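About us

Home / Company / About us

Dundden is a small company that makes software and handling cells for sorting flat goods into divided racks. Flat goods means books, folders, envelopes, sample cards, spare parts in thin boxes. Our customers are archives, mail rooms, repair shops and two library supply houses. We are located in Rudby, on the upper floor of a former printing works, and the test hall is on the ground floor of the same building.

The company was started by Danica Stojanović, who is still our managing engineer and who has written most of this page. English is the third language in our office, so please excuse if a sentence is a little stiff.

What we do

A customer comes to us with a rack and a stack of things that must go into it. We model the rack, we choose the gripper, we write the motion program, and we try it in simulation before any metal moves. After that we build the cell in our hall, the customer visits it, and then it goes to his site. We have two product lines. Pacheco is the cell itself, with the arm, the table and the guard. Jalon is the simulation program we use to prepare it, and since last year customers can also rent it for their own engineers.

Most visitors of this page want to know if we are reliable. For this reason we would like to tell about our worst month, and what we changed after it. We were advised by a friend in marketing to leave this out. We discussed it at lunch and we decided to keep it.

What happened in February

We had a Pacheco cell ready for delivery to a repair shop that stores circuit boards in upright compartments. The task was simple in our eyes: take a board in its sleeve, bring it over the front of the organizer, lower it into the correct compartment, let go, come back. In Jalon we had done 631 runs of this program without one contact alarm. We were quite proud of this number and it was written on the whiteboard beside the coffee machine.

On the acceptance day, shortly after two in the afternoon, the arm approached the organizer too low. The tip of the gripper finger met the front rail at the foot of the organizer and did not stop. It pushed the organizer backward across the table until it tipped over the rear edge and fell on the inside of the guard. The customer was standing on the other side of the guard, with a cup of tea in his hand.

No person was hurt. The organizer was broken at one divider, the finger was bent, and one board was lost. The guard did its work and the emergency stop did its work when Danica pressed it. But the arm should have stopped by itself much earlier, and this is the point we could not accept.

What we found

We needed three weeks to understand it completely, because there were two faults and each one was hiding the other.

The first fault was in the model. In Jalon, every object has two shapes. One is the shape you see on the screen, with all the edges and the shine on the plastic. The other is the shape the computer uses to calculate contact, and it is simpler, so that the program runs fast. For this organizer, the contact shape had the back panel, the dividers and the compartment floors. It did not have the front rail. On the screen the rail was there, and every one of us had looked at it many times. For the contact calculation there was only air at this place, and a finger could pass through it without any alarm. We went back to the recordings and found that it had passed through it in 195 of the 631 runs. We had not watched the recordings. We had read the report, and the report said zero contacts.

The second fault was in the cell. The arm has a force limit, and when the force on the finger is higher than the limit, the arm must stop. During the setup, one of us had raised this limit because a heavy sleeve was causing false stops. It was meant for one afternoon. There was no note about it, and the value was stored together with the program and came along to the acceptance test. An organizer standing free on a smooth table gives very little resistance, so the force always stayed under the raised limit.

We do not name the colleague who raised the limit. Our procedure allowed to do it with a single click and without a reason, and any of us could have done the same.

What we changed

Contact shapes are now compared with the visible shapes automatically. If a part of the visible object is more than 2 mm outside of its contact shape, Jalon does not start the run and shows the place in red. This makes the preparation of a new rack longer, sometimes by a full morning. Customers who rent Jalon have the same check, and they cannot switch it off. Some of them have complained. We have explained our reasons and most of them have stayed.

For every new rack we now do what we call the low approach test. We bring the finger on purpose to the worst height, directly in front of the base, at different positions along the rail, and we look if the simulation reports a contact. If it reports nothing, the model is wrong. It is a test which we want to see fail, and new colleagues are often confused by this in their first week.

A person must also watch a part of the recordings. It is 10 runs out of each series, selected by the computer, and the person must sign with name. It is boring work and we rotate it, and Danica takes her turn like the others.

The force limit in the Pacheco cell can still be raised, but it needs two people, a written reason and an end time. When the end time is reached, the value returns to normal by itself. Before an acceptance test, the cell prints all values which are different from the standard, and this paper is given to the customer.

The organizer is fixed to the table now. We should have done it from the beginning.

What the customer said

The repair shop did not cancel. They asked for the full report, they read it, and they sent back four pages of questions, which were good questions. The cell was delivered later in the spring with the changes described above. One of these questions was whether the same fault could be present in the cells we had already delivered. We checked all of them. In one cell, at an archive, the contact shape was missing a small lip at the top of a shelf. The arm had never come near to it, but we corrected the model and informed the archive in writing.

How we work with you

If you are considering a cell from us, you will receive the February report together with the offer. You do not need to ask for it. Please read it before you visit, then we can use the time in the hall for your own rack.

We ask every customer to send us a real sample of the rack, also when a drawing exists. Drawings are often older than the product. We measure the sample, we build the model from the measurements, and the sample stays in our hall as long as your cell is in service.

If you see a contact, a scratch or an unexpected stop in your cell, please write to us also when it looks like a small thing. Include the time of day and, if you can, the log. Reports go directly to the engineers and one of them answers you.

Visiting us

The test hall is open for customers in the mornings, after arrangement. Please wear closed shoes. The entrance is on the yard side and the bell for the upper floor is the left one. There is parking in the yard for small cars, and bigger vehicles should stay on the street.

Before your visit, we are glad to show you the low approach test in Jalon, over a video call. It takes less than an hour, and you may choose the positions along the rail yourself.

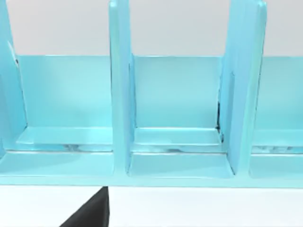

For a call or a visit, please write to the office and tell us which kind of rack you use and what should go into it. We answer in English, Serbian and German.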